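3.2 Picking the fruit

I'll admit we spent far too long on the fruit. When Rochelle Mbeki and I started planning the sorting study, I figured we'd grab a bag of whatever the store had and get going. Then the bananas went brown, and a week later the pears did too (the office smelled like a juice bar for most of December). So we started looking at shapes instead, and at how well people can tell one food from another when all they get is a quick look.

We ended up with 36 items from the Plidik play-food list and the kitchen drawer in our Ornham lab, and we asked 70 people to name each one and drop it in a tray. Round things were trouble! Oranges got called peaches, peaches got called apples, and one small tomato was called pretty much everything. Lemons were a breeze. People had the word out before they'd even reached for it, and I think the two pointy ends do most of the work there, with the color helping along. You can turn a lemon almost any way you like and at least one end still gives it away.

We also wanted to know if a lemon reads as a lemon with the usual extras missing, meaning no leaf, no sticker, no little green stem. It does. Emilian Cârstea went through the answer sheets by hand and set aside 3 of the 934 usable ones where a lemon got some other name. All of those said "lime," so I'm inclined to be generous. Figure 2 has the yellow lemon nearly upright over a white tray, with the blunt tip at the top and the small nub at the bottom.

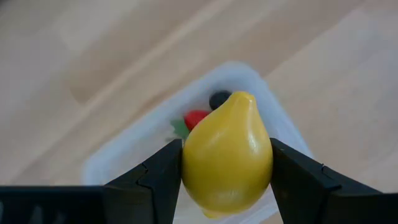

Figure 2. Lemon, with a translucent tray on the table behind it.

3.3 Trays and table

We kept the trays plain. An early round used the printed Schnyder ones, and people kept trying to match the food to the pictures on the bottom, which was fun to watch but useless to us. For the main round every tray was unmarked, and people could slide theirs wherever they wanted before starting. Left-handers nearly always did. We didn't score that, though I wish we had written it down.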